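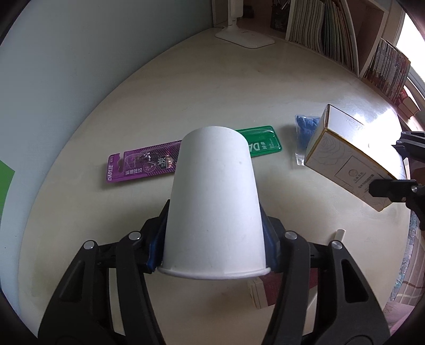 Fig. 4.1 – Plain paper cup, with a toothbrush pack, a green pack and a clear bag on the desk behind it.

Home | Guides | Drawers | Desks | Contact

Florano Drawer Set – Set-up Guide
Section 4: Sorting the small things
Reading time: 4 minutes

You've built the frame and the runners are in (Section 3), so now comes the part I look forward to every single time – filling it! Before anything goes into a tray, the small stuff needs to come out onto a table where you can see it properly. Paper cups, spare toothbrushes, bags of craft bits, that nice box you kept from a present. All of it out at once.

Allow 20 minutes for your first drawer. The second one goes much faster.

4.1 Before you start

You will need:
- a clear stretch of desk or table, pale if you have the choice (dark little things show up beautifully on it)
- the two deep trays and the long tray from Bag C
- the sheet of 48 labels
- a soft pencil
- a damp cloth and a dry one

CAUTION: The divider strips have sharp corners until the end caps are pushed on. Fit the caps first, and keep loose ones away from small children.

4.2 Laying things out

1. Wipe the table and dry it.

2. Empty one drawer only. I know, I know, it's tempting to do the lot, but you'll run out of table.

3. Put long, flat packs together, lying down. Toothbrushes still in their packaging are ideal for practising on, they're all much the same shape and they fit the long tray as if it had been made for them. Turn them so the names face the same way up once they're in the tray. On the table it doesn't matter a bit.

4. Put anything hollow or easily crushed to one side. A paper cup counts. Hold it lightly by the sides and don't stack anything on it.

5. Put bags together last of all. Check each zip seal along its whole length with your thumb and press out the spare air before you file it.

NOTE: Soft modelling material should stay in its bag. Don't put it straight into a tray, even for an afternoon. The tray lining picks up colour and it does not wash out (ask me about the orange).

4.3 Choosing a home for each thing

6. Start with the biggest item and work down. Boxes first, always. 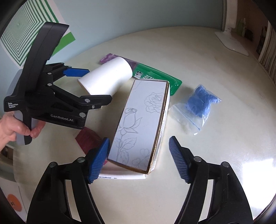 A long box needs measuring along its longest side, and then once more with the lid on if it has one. If it's a pretty one, say with roses drawn across the top and a bit of gold down the edge, please don't bury it! Give it the front of the long tray, printed face up, where you'll see it each time the drawer opens. Small joys.

7. Slide a divider in beside the box, leaving a finger's width. You should be able to lift the box out without tipping the tray.

8. Lay cylinders on their sides along the divider. They roll on an open table, so rest them against something flat until you're ready.

9. File bags upright in a deep tray with the full part at the bottom and the zip at the top.

10. Drop the flat packs into whatever narrow gap is left. There is nearly always one.

CAUTION: Do not load a tray above the moulded line on its inner wall. The drawer will close, but it may not open again without a fight. The limit for a full drawer is 2000 g.

4.4 Labels

11. Write in pencil first. Live with it for a week or so, then go over it in pen.

12. Stick labels on the front lip of the tray, never on the dividers. You'll be moving those again before November is out.

NOTE: If the runners feel stiff once the drawer is full, go back to step 19 in Section 3 and slacken the rear screw a quarter turn.

Continue to Section 5: Fitting the second drawer

Comments (4)

Kuldeep Pant
Did this last night with the bathroom drawer. Five unopened toothbrushes. Five! The long tray is perfect for them.

Floarea Vasiliu
Does the bag trick in step 9 work in the shallow tray? I only have one deep one left, the other has gone to my daughter.

Marek Zelenák
@Floarea it does if you lay them flat and overlap them like roof tiles. Seal facing you.

Floarea Vasiliu
Lovely, thank you, trying it tonight.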